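Reading time: 4 minutes

We use cookies to remember your login and forum settings. Accept / Manage

Small Makers Corner > Selling and Packaging

Do you still put a "handmade" card in with every order?

quillandcrumb wrote:

Hello all, and I hope everyone is surviving the December rush! I've been making soap and little balms in my back kitchen in Etlow for a few years now and I've reached the bottom of my last box of insert cards, so I'm at that point where you either reorder or have a good hard think. I used to write each one by hand (name, what's in the soap, a thank you) and then I got busier and moved to a printed one, and now I wonder whether anybody keeps them at all. The printer wants me to take 3,000 at a time to get the decent price, and that is a lot of cards to store in a house that already smells like a lavender field. So do you still use them? Do your customers ever mention them?
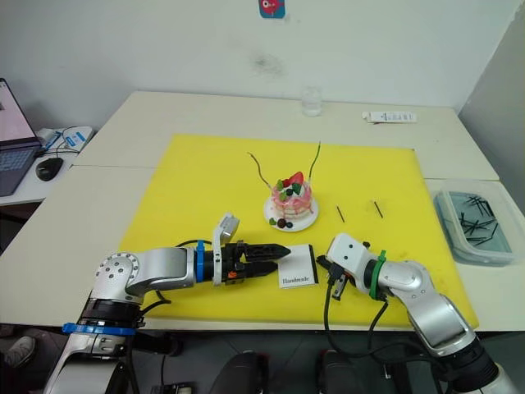 My other question is about color, and forgive me for running two things together. I've always had cream cards on brown paper and I'm a little tired of it. A small white card on a big stretch of yellow like that looks so cheerful to me, and I've been wondering about yellow tissue in the boxes with the plain card laid on top. My sister says it will look like a cheese counter. I would love some outside opinions before I buy a whole ream of the stuff.

pinewoodpatty wrote:

Oh, keep the cards, please keep the cards! I sell knitted baby things and I get messages from grandmothers who have tucked mine into the baby book. I don't think it matters one bit whether they're printed. What matters is that there's a person's name on there somewhere. I sign mine with just my first name in blue pen while the kettle boils, and I can get through a good stack before the tea is made.

Yellow tissue, yes. Your sister is wrong, and you can tell her I said so with love.

old_harbor_prints wrote:

I'm going to be the grump here, I'm afraid. I stopped putting cards in two years ago and not a soul has asked where they went. I do letterpress, so you'd think I would be the first to defend a bit of card stock, but I looked at what I was spending and put the money into better boxes. Fewer corners get crushed now and I have fewer apologies to write.

Also, and I say this gently, the word itself has gotten pretty tired. Every shop at the Skostusgate market has it on something, including a few stalls where I have my doubts.

On the yellow: be careful with tissue. The cheap kind rubs off on anything oily, and soap is oily. Get a sheet and leave a bar wrapped in it for a while before you commit. If it were me I'd use a stiff yellow board as a divider and keep it off the product altogether. 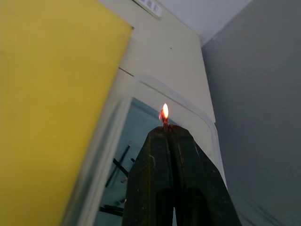

Yellow panel tilted up beside a clear container. Matte mustard, a bit softer than a lemon yellow.

quillandcrumb wrote:

Thank you both, and Harbor, you are not a grump, that's exactly the sort of thing I needed to hear. I hadn't thought about the tissue rubbing off at all. I'm going to wrap a bar of the calendula tonight and leave it on the windowsill. The mustard shade is lovely, I must say, a bit more grown up than what I had in mind.

sanne_smits wrote:

Sanne Smits here, I make candles and I've been reading this forum for ages without saying much, so hello! I order my cards from Lambrechts and they'll do a short run of 60 if you ask nicely and don't mind waiting behind the bigger jobs. You pay more for each one, of course, but you can change the wording with the seasons and you aren't stuck with a cupboard full of something you've gone off.

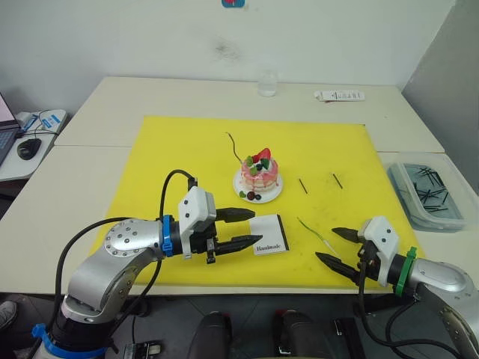 About the wording, I have gone back and forth on this more than I'd like to admit. For a long time I had a whole paragraph on mine, with the wax and the wick and how my grandmother taught me, and my husband finally said that it read like a hostage letter. Now I lean the other way. One word, "Handmade," in dark lettering on a small white card is plenty, and the black along the side gives it a nice bit of definition so that it doesn't vanish into the packaging. Everything else goes on the back, where people who care will find it.

old_harbor_prints wrote:

Sanne, I'll give you that one, dark on white is hard to beat. I still say the word is worn out. Why not just put "Made in Etlow"? It's true, it's short, and it tells me something I didn't know.

pinewoodpatty wrote:

But Harbor, most of her customers have never heard of Etlow! (Sorry, Etlow.) I ship to people three states away and they want to know that somebody sat down and made the thing. I don't think a word wears out just because other folks misuse it.

brambleandtwine wrote:

Jumping in because I had this same argument with myself over the summer. I use a Brornside trimmer and cut my own cards from plain stock, and it has made the whole question easier. I cut what I need for the week and stamp them by hand. Some come out a hair crooked and I've stopped fussing about it.

My one tip is to get a mat bigger than you think you need. I struggled along with a tiny one for years and was forever running off the side of it.

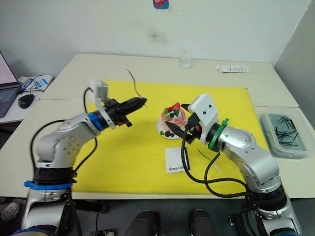 Big yellow mat on a white table. This is the sort of coverage I mean.

quillandcrumb wrote:

Well, now I'm tempted by the trimmer as well, you are all terrible for my bank balance! I think I'll ask Lambrechts about the 60 and see how I feel in the spring. Sanne, did you go for the matte stock or the shiny? I had a shiny one once and my pen slid right off it.

sanne_smits wrote:

Matte, always matte. Let it sit a minute after you sign it, or you'll have ink on your cuffs like I do.

old_harbor_prints wrote:

Report back on the soap and tissue, please. I'd like to be wrong.

2,261 views

Contact us | Forum rules | © Small Makers Corner | Back to top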